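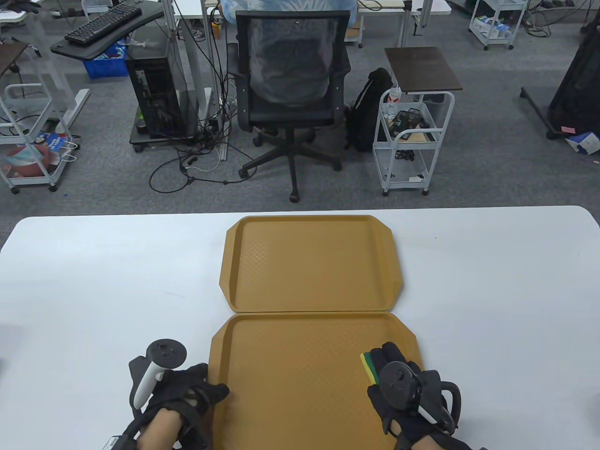 刺猬过冬这件事，又到了该唠叨的时候

各位老朋友、新朋友，大家好呀！一进十月，我们 Greltance 野生动物救助站的电话就比夏天忙了一倍，十通里头总有那么几通，开头都是同一句话：“我在院子里捡到一只小刺猬，它是不是该冬眠了？我能不能把它养在阳台上，等开春再放？”每次接到这样的电话，我心里都是又暖又急。暖的是大家真的在意这些满身是刺的小家伙，急的是有些好心的做法，落到刺猬身上反而要命。所以这一期我就厚着脸皮占一大块版面，把这件事从头到尾说一遍，啰嗦之处请多包涵。

先说什么样的刺猬需要帮忙。刺猬是夜里活动的动物，傍晚以后看见它在草丛边呼哧呼哧地拱来拱去，那是人家在上班，看两眼就好，不用管它。要是大白天躺在空地上晒太阳，走路摇摇晃晃，身上围着苍蝇，或者看得见伤口，那就别等了，请马上联系我们。还有一种是秋天出生的小刺猬，个头太小，身上的脂肪不够撑过一个冬天。我们站里的习惯是拿500克当一道线，天气转冷以后还没到这个分量的，我们都愿意接来看一看。家里有厨房秤的朋友，垫一条旧毛巾，戴上园艺手套，轻轻放上去称一称，把数字记下来，打电话的时候告诉我们，能省下不少来回问话的工夫。

捡到以后怎么安置呢？找一个高一点的纸箱（刺猬爬起墙来比你想的利索得多，矮箱子它半夜就翻出去了），箱底铺几层报纸，放一条旧毛巾让它钻进去躲着。如果它摸上去凉凉的，灌一个温水袋，用布裹好，放在箱子的一头，另一头空着，它嫌热了自己会挪开。千万不要把热水袋直接贴着它的肚皮，也别用吹风机吹，我们真的遇到过！然后把箱子放在安静的房间里，关上灯，别让孩子和猫狗围着看。小朋友想看我特别理解，我小时候也是这样，可对一只野生动物来说，被一圈大脑袋围着盯，实在是天底下最可怕的事情。

吃的方面，请大家帮我把这句话传给左邻右舍：不要喂牛奶，不要喂面包。刺猬消化不了乳糖，喝了会拉肚子，本来就虚弱的身子一拉就更危险了。一浅碟清水就很好。等它身子暖过来、有了精神，可以给一点肉类的猫罐头或狗罐头，原味的就行。身上发凉的刺猬先不要喂，先让它慢慢回温，再听我们电话里的安排。

再说说为什么不建议自己养到开春。冬眠可不是睡一大觉那么简单，它的心跳和体温都会降得很低，中间还会醒来几次，醒一次就要耗掉一截脂肪。家里的阳台忽冷忽热，它睡也睡不踏实，醒也醒不透，体重一天天往下掉，等到主人觉得不对劲，往往已经很晚了。另外，很多刺猬身上带着肺部寄生虫，光看外表看不出来，要在显微镜下检查粪便才知道，用药的分量也得按体重来算，这些还是交给救助人员比较稳妥。去年秋冬我们一共收了48只刺猬，其中19只是热心居民先在家里养了一阵子才送来的，送到的时候多半比刚捡到时还要瘦。我说这个绝没有责怪谁的意思，只是盼着今年大家的电话能打得早一点，再早一点。

如果您家有院子，还有几件小事可以做。落叶别扫得太干净，在背风的墙角堆上一堆，再搭几根树枝，就是一个很像样的冬窝。烧枯枝之前，请把整堆挪个地方再点火，里面说不定正住着一位。围栏底下留一个13厘米见方的小口子，它们晚上就能从这家串到那家，找吃的、找窝都方便。有水池的人家，在池边斜放一块木板，掉下去的刺猬自己就能爬上来。还有灭螺的药粒，能不用就不用吧，蛞蝓和甲虫本来就是刺猬的晚饭。

顺便报告一个好消息，Bromotar 路那边的几户人家今年把围栏口子全打通了，从街头到 Dalsgaard 小树林连成了一条线。入秋以后已经有邻居在夜里听见动静，第二天早上还在花圃边发现了刺猬粪便（黑亮黑亮的，像一小截干透的香肠，认得出来的人都会很高兴）。别的街道要是也想试试，欢迎来信，我们可以寄一份简单的图样给您。

最后是老规矩，站里眼下缺旧报纸、旧毛巾和原味猫罐头。报纸请不要带铜版彩页，毛巾有破洞、脱了线的请先剪掉线头，小爪子很容易缠进去。东西每天下午四点以前送到前门的木箱里就行，按一下门铃，我们听见了就出来拿。夜里捡到受伤动物的朋友，请先打电话再出门，路上箱子盖好，留几个气孔，车里的音乐也关小一点。

Greltance 野生动物救助站 · Trukik 通讯编辑部 | 联系我们 | 订阅与退订 | 版权所有，转载请注明出处 | 返回顶部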